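4. Installation und Ersteinrichtung Pastero Server

Stand: 25. Oktober 2018, gilt für Pastero 5. Ältere Versionen: siehe altes Handbuch, dort ist der Ablauf anders.

Voraussetzungen (Kapitel 3) erledigt? Dann los. Wenn nicht, erst dort weitermachen, vor allem der Abschnitt zu den Benutzerkonten wird gern übersprungen und fehlt dann in Schritt 6.

4.1 Paket herunterladen und prüfen

1. Im Kundenbereich von Skallmont anmelden, Menüpunkt Downloads, dann Pastero, dann Server. Nicht Client, der heißt fast gleich.

2. Plattform wählen. Für Linux gibt es nur noch das tar-Archiv, für Windows den Installer. Archiv braucht entpackt über 700 MB, also vorher Platz auf der Platte prüfen.

3. Prüfsummendatei mit herunterladen. Liegt direkt unter dem Paket, kleiner Link.

4. Prüfsumme vergleichen. Stimmt sie nicht: Paket löschen, neu laden. Auf keinen Fall trotzdem installieren.

Hinweis: Hinter einem Proxy bricht der Download manchmal ohne Fehlermeldung ab. Die Datei ist dann da, aber zu klein. Fällt nur bei der Prüfsumme auf.
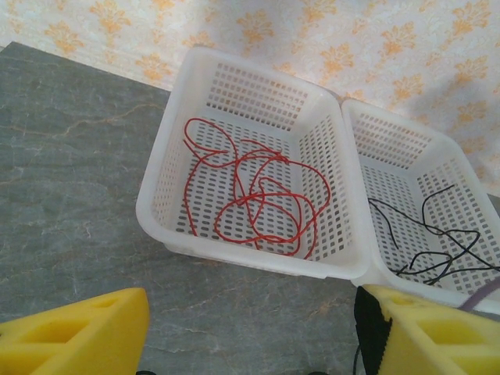

Abb. 4-1: Roter Draht im weißen Korb

4.2 Entpacken und installieren

Linux:

5. Archiv nach /opt/pastero entpacken. Anderes Verzeichnis geht auch, dann aber in allen folgenden Schritten den Pfad anpassen.

6. Verzeichnis dem Benutzer pastero zuordnen (Konto aus Kapitel 3). Rechte für das Unterverzeichnis data auf 700 setzen. Nicht für das ganze Verzeichnis — sonst kann der Dienst nachher zwar starten, aber die Werkzeuge lassen sich von keinem anderen Konto mehr aufrufen.

7. Ins Unterverzeichnis bin wechseln und das Skript setup.sh als root ausführen. Läuft ein paar Minuten, zwischendurch steht die Ausgabe still. Abwarten, nicht abbrechen.

Windows:

5. Installer mit Rechtsklick als Administrator ausführen. Doppelklick reicht nicht.

6. Zielordner bestätigen oder ändern. Keine Leerzeichen, keine Umlaute im Pfad. Der Vorschlag des Installers passt fast immer.

7. Bei der Frage nach dem Dienst: "Als Dienst einrichten" angehakt lassen. Start erstmal auf manuell, wird in 4.5 umgestellt.

VORSICHT: Ist auf der Maschine noch ein älterer Pastero installiert, erst den Dienst stoppen und das Datenverzeichnis sichern. Das Setup fragt nicht nach und überschreibt die vorhandene Konfiguration komplett. Eine automatische Sicherung gibt es erst beim Update innerhalb von Version 5.

4.3 Grundkonfiguration

Alle Einstellungen stehen in der Datei pastero.conf im Unterverzeichnis etc. Reiner Text, jeder Editor geht. Unter Windows aber bitte nicht mit einer Textverarbeitung öffnen, die setzt typografische Anführungszeichen und der Dienst startet nicht mehr.

8. Zeile listen_port suchen. Voreingestellt ist 3244. Wenn der Port schon belegt ist, einen freien eintragen und notieren, die Clients brauchen ihn später.

9. Zeile data_path: Pfad zum Datenverzeichnis. Absolut angeben. Relative Pfade werden angenommen, zeigen aber je nach Startart woanders hin.

10. Zeile log_level: für die Einrichtung auf info lassen. debug nur auf Anfrage vom Support, die Logs werden riesig.

11. Zeile locale: de oder en. Betrifft nur die Meldungen, nicht die Daten.

12. Datei speichern. Kodierung UTF-8 ohne BOM.

Hinweis: Zeilen mit Raute am Anfang sind auskommentiert. Klassischer Fehler: Wert geändert, Raute stehen gelassen, alles bleibt beim Alten.

Hinweis: Jede Einstellung darf nur einmal vorkommen. Bei doppelten gilt die letzte, ohne Warnung im Log.

4.4 Erweiterung Voyle einbinden (optional)

Voyle übernimmt den Abgleich zwischen mehreren Servern. Wer nur einen betreibt: Abschnitt überspringen, weiter bei 4.5.

13. Voyle-Paket aus dem Kundenbereich laden, Version muss zur Serverversion passen. Steht in der Tabelle neben dem Download.

14. Datei in das Unterverzeichnis plugins kopieren. Nicht entpacken!

15. In pastero.conf am Ende den Abschnitt [voyle] ergänzen, darin mode und peer eintragen. mode ist auf dem ersten Server primary, auf allen andern secondary.

16. Als peer den vollen Rechnernamen des jeweils anderen Servers eintragen, mit Port. IP-Adresse geht auch, wird aber bei einem Umzug gern vergessen.

17. Uhrzeit auf allen Servern abgleichen. Ein paar Sekunden Abweichung sind ok, Minuten nicht.

VORSICHT: Nie zwei Server als primary laufen lassen. Beide nehmen dann Änderungen an und die Datenbestände laufen auseinander. Zusammenführen geht nur von Hand, bei großen Beständen praktisch gar nicht.

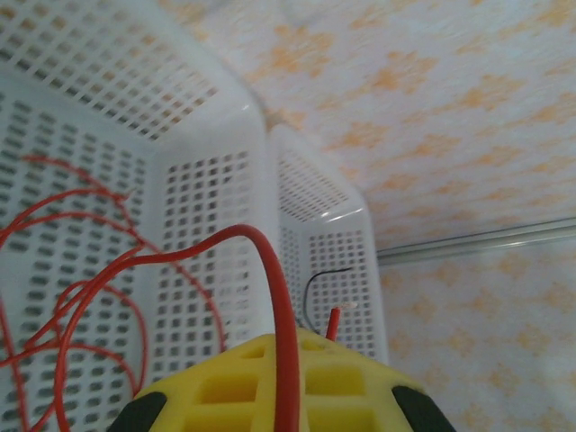
4.5 Erster Start

18. Dienst starten. Linux: pastero start aus dem Verzeichnis bin. Windows: über die Diensteverwaltung, Eintrag Pastero Server.

19. Log öffnen (Unterverzeichnis log, Datei server.log). Am Ende muss "ready" stehen. Der allererste Start dauert länger, der Index wird angelegt.

20. Browser auf dem Server selbst öffnen, localhost und den Port aus Schritt 8 eingeben. Anmeldemaske erscheint.

21. Mit admin und dem Startpasswort aus der Lizenzmail anmelden. Passwort wird sofort abgefragt und muss geändert werden. Mindestlänge beachten, Maske meldet sonst nur "ungültig".

22. Menü System, dann Lizenz: Schlüssel einfügen, ohne Leerzeichen am Ende. Speichern.

23. Läuft alles, Dienst auf automatischen Start umstellen. Einmal neu booten und nachsehen, ob er wirklich hochkomt.

4.6 Übernahme vorhandener Daten mit Dretent

Nur nötig bei Umstieg von einem anderen System. Dretent liegt im Verzeichnis tools und hat keine Oberfläche, läuft auf der Kommandozeile.

24. Exportdatei in das Verzeichnis import legen. Format CSV, Trennzeichen Semikolon, erste Zeile Spaltennamen.

25. Probelauf mit dem Schalter --check. Es wird nichts geschrieben. Fehlerhafte Zeilen werden mit Nummer ausgegeben, z. B. "Zeile 1.221: Datum unlesbar".

26. Fehler in der Quelldatei korrigieren, Probelauf wiederholen bis keine Meldung mehr kommt.

27. Ohne Schalter aufrufen. Währenddessen keine Anmeldung von Clients zulassen.

Hinweis: Datumsangaben mit ausgeschriebenem Monat (Januar statt 01) erkennt Dretent nur, wenn locale auf de steht, siehe Schritt 11.

Abbruch mittendrin: Import einfach nochmal starten, bereits übernommene Zeilen werden übersprungen. Clients einrichten siehe Kapitel 5.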